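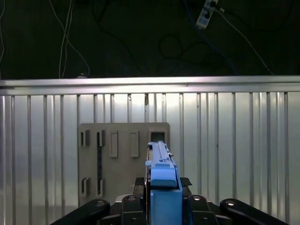
Meinir reckons the second batch of glue is fine and it's the clamping that's letting us down. She left a note in the book to say so, underlined twice: leave it overnight, stop fiddling with it. Fair enough. I did fiddle.

Sunday, August 29, 2021

Bookbinding bench, carrying on from Friday's mess. Three test blocks cut from the Stirnero paper, 55 sheets each, spines roughed with the coarse file this time. Block A plain PVA. Block B PVA let down with paste. Block C same as B but with mull on the spine and a second coat.

A opened flat, then cracked at the middle when I bent it right back. Lost four pages. Same as in March, so no surprise there. B better, a bit rubbery, still tacky at the tail after lunch. C looks the best but the mull has puckered on one side, my fault, pulled it too hard while brushing.

Grain direction!! The Ternerov board is cut the wrong way on half the pack. Checked by bending, then wetted a strip to be sure and it curled the long way. Have pencilled arrows on all the good ones. Please dont use the unmarked ones for covers, keep them for pressing.

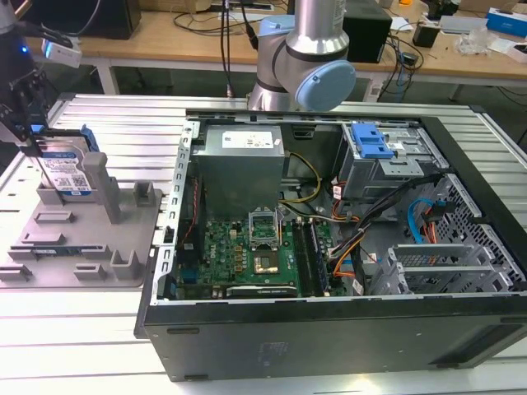

Open tower on the slotted table, CPU socket empty.

Cloth: Volano sent the green, not the grey. Nice enough but it shows every thumbprint of paste. Tried paste on the board and not the cloth, less strike-through. Corners still bulky, need to trim nearer the board, thickness and a half maybe. Bone folder has a nick in it that leaves a line, sanded it out with 400 grit and that seems to have done the trick.

Thread count for the sewn version: waxed linen, 35 cm per section is too short, ran out twice and had to knot inside the fold. Cut longer. Kettle stitches came out too tight at the head so the 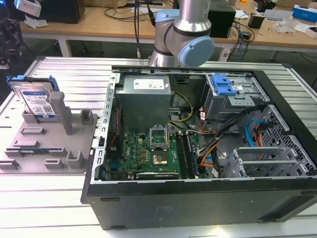 whole block leans. Not much, but you see it once it's in the press. Will unpick the last two sections and redo them looser.

Abeysekara job: they want the notebooks with rounded corners now. No corner cutter here bigger than the little one. Ask Meinir Beddoe if hers will go thorugh the cover board or only the text block.

To do
- leave C alone till tomorow
- reorder grey cloth
- new blade in the guillotine, edge is furry on the last few sheets
- endpapers, grain!!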